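Lasulell Freestanding Fabric Screen

Light gray, white top rail, white feet

Item 424

I started selling these because I wanted one myself. My desk used to face the door of a shared office, and every time somebody walked past I looked up, and every time I looked up I lost my place (and then usually went and made coffee). I tried a bookcase, I tried a very large plant, and then I bought a Lasulell screen and got two years of peace out of it before I decided I may as well stock them.

So this is the page for the plain one. It's a fabric panel on feet. It stands on the floor, you put it where you want it, and when you change your mind you move it somewhere else. No drilling, no landlord, no waiting for a guy with a ladder!

What it's good for

Mostly it's for breaking up a room that is too open. People buy them to go behind a desk, beside a copier, across the end of a meeting area, or between two teams who get along fine but talk at very different volumes. Skillport, a training center that has been ordering from me since the beginning, uses them to split one big classroom into two smaller ones on the days when both groups have written work to do.

It will take the edge off chatter and keyboard noise. It will not make a phone call private, and please don't buy it hoping for that. Sound goes over the top and around the ends. If you need quiet for calls you want a booth or a proper wall, and I'd sooner tell you that now than take the thing back in a week.

They also work nicely in front of glass. A glass wall looks great on the day you move in, and then you spend a month feeling like a fish — a light gray panel calms all that down and still lets daylight in over the top. 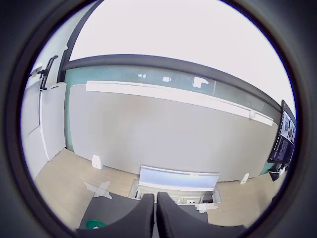 The fabric

It's a tight, flat weave in light gray, the same on both sides, so there's no wrong way around. I like this gray a lot. It's on the warm side of neutral and it doesn't fight with carpet. Screens do vary a little from one batch to the next, so if you're planning a long row, order them all together and tell me in the notes box that they need to match.

Pins go in and come out without leaving much of a mark. Tape is fine for a day or so, but don't leave it up for the summer. The glue creeps into the weave and then you'll be picking at it with your fingernails.

The rail and feet

The top rail and the feet are both white. The rail keeps the long edge straight and gives you something to grab when you're shifting it. Lift with a person at each end, please. You can drag it on hard floor if you're careful, but on carpet the feet dig in and the whole thing wants to tip toward you.

The feet are small, which I count as a plus, as you don't trip over them. It does mean the screen needs a level floor. If yours slopes, or if you have kids or big dogs charging around, look at the Lozano instead. It's heavier and uglier and has feet like snowshoes, and it stays put.

Putting it together

You get the panel with the rail already on, two feet, a bag of 16 screws (you'll have spares) and a hex key. Lay the panel face down on a blanket or on the flattened carton. Line up the first foot, start all of its screws by hand, and only then tighten them. Do the other foot the same way, then stand it up with a helper. I can do one before my tea goes cold, but I've had a lot of practice.

Cleaning

Vacuum it with the soft brush now and then. For coffee, blot it right away with a damp cloth and a tiny bit of dish soap, working from the outside of the spot inward. No bleach, and no steam cleaner.

Delivery and returns

Screens ship flat in one long carton, so check that it'll go around the corner on your stairs! I deliver to the ground floor. If the carton shows up crushed, take a photo before you open it and send it over with your order number.

You have 16 days to send it back if you don't like it, as long as it's clean and the feet haven't been lost. Return shipping is on you unless I sent the wrong thing.

Goes well with

Ester clip-on shelf (fits the white rail, holds a small plant or a phone)
Lasulell linking strip, for joining two screens in a straight line
Lasulell replacement feet, white, sold as a pair

Stock last updated Sun 24 April. Light gray is in stock, and the linking strips are on back order.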